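Re-waxing vs. spray for a cotton jacket

marshgate_15
The shoulders on my cotton jacket have started letting rain through. It's the Grukeo one, 3 winters old. Has anyone used the Dramani wax bar on theirs, or should I stick with a spray?

tinpail
Wax bar. Rub it on, go over it with a hair dryer, hang it overnight. Do the seams twice.

old_creel
I disagree with tinpail. If it wasn't sold as a waxed jacket, wax makes it heavy and stiff and it picks up lint from every car seat. I use the Floltau spray, 2 coats, and I'm fine for a 25 minute walk to the bus.

tinpail
25 minutes isn't a test. Mine did a full morning at the Plirkgate market in steady rain and my shirt stayed dry.

old_creel
And it weighs what, with all that on it?

tinpail
More than before. I don't mind it.

marshgate_15
The tag inside just says cotton shell, don't tumble dry. Nothing about wax.

quillback
Then wash it first, whichever you pick. Cold water, plain soap, no softener. I skipped the wash once and the spray came up in patches along the collar. Cost me $18 for a second can.

old_creel
Agree on the wash. Also close the snaps before it goes in the machine or they pull at the placket.

bexley_r
Try the wax on the inside of the hem before you do the whole thing. It darkens the cloth and you can't really get it back out. On black you won't see much. On tan you will.

marshgate_15
Mine's navy so I can probably live with that. How long does a bar last?

tinpail
I got 2 jackets and a hat out of one. Keep it out of the car in June.

quillback
For what it's worth I went back to spray after one year of wax. The smell bothered my wife.

bexley_r
Mine is a dark olive-black with a hood, and I only do the hood and shoulders now. The rest never gets wet enough to matter. 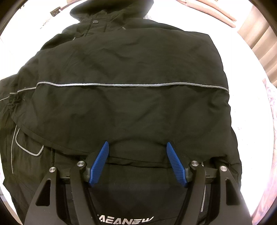

Photo: bexley_r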